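Does anyone need a smart trash can?

August 23, 2023

I got another email this week telling me my kitchen is behind the times. The sender was Vakow, and the cure was a bin with an app, which costs 79 dollars before you buy the bags.

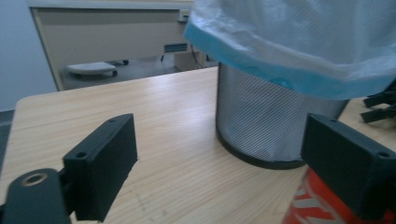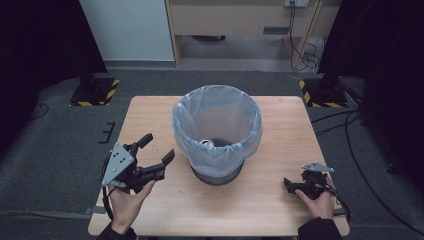

I have lived with plain bins my whole life and I have never wanted a report on one. The Vakow page says the average home "loses" 8 minutes a week to trash. Loses to what? I asked where the number came from and got a coupon back.

My neighbor Rafsan Gamage bought the Arel model in June. It opens when the dog walks by - also when he sneezes. He likes it fine, but he likes most things for the first 5 weeks.

Then there are the reviews. The Arel has 1665 of them, and a lot sound like the same cheerful person. I went looking for the grumpy ones and they mostly talk about batteries.

Maybe I'm wrong and in a few years we'll all have one. For now I'm keeping my money and buying bags at the grocery store.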